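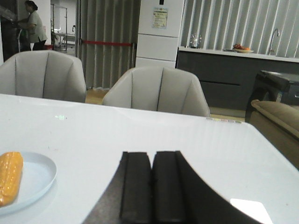
White table and blue plate, Dondidstead

Pradia Family Meals Project
Progress report, July to November

Dear funder,

In this report we describe the work of the second period. The cooking courses in Dondidstead continued as planned, and in September we opened the new group in Waltside. In total 87 families are now registered with us, against a target of 50 for the whole year. Most of them heard about us from the health visitors and from the school in Waltside.

The main difficulty was the kitchen in Waltside. The extractor did not pass its inspection, and for five weeks we could only prepare cold dishes. The parents were patient with this. We used the weeks for salads, for reading food labels and for planning a weekly shop on a small budget.
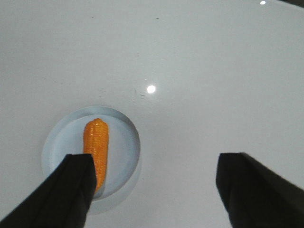 After the repair, the hot meals started again in October. The most popular lesson was the vegetable soup with rice noodles, which comes from the Lương recipe collection. We have translated nine recipes from this collection into simple English, and the printed booklet will be ready before the winter break. Several mothers asked us for a version with larger letters, so we will also make this.

Attendance was better in the evening than in the morning. The group at half past five is full and has a waiting list. The morning group in Dondidstead lost some parents who found work, and we wish to move it to a later hour from January.

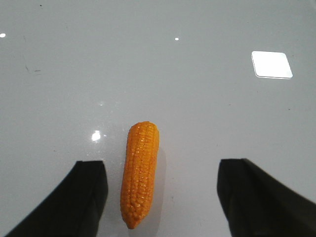 We also tried a short lesson for children under six while the parents cook. It takes 20 minutes and is about the names of foods and where they grow. The leaders find it useful, but they need more time to prepare it, and at present this time is not paid. We would like to discuss this point with you at the next meeting.

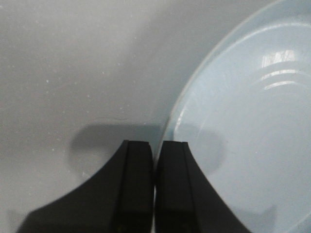

Spending

From the 3000 pounds for this period, 932 pounds are not yet spent. The printing of the booklet and the second gas safety check will be paid from this amount. The cost of ingredients was a little higher than we expected, mainly for oil and eggs. We ask for your permission to carry the remaining money into the next period. The receipts are attached in a separate file.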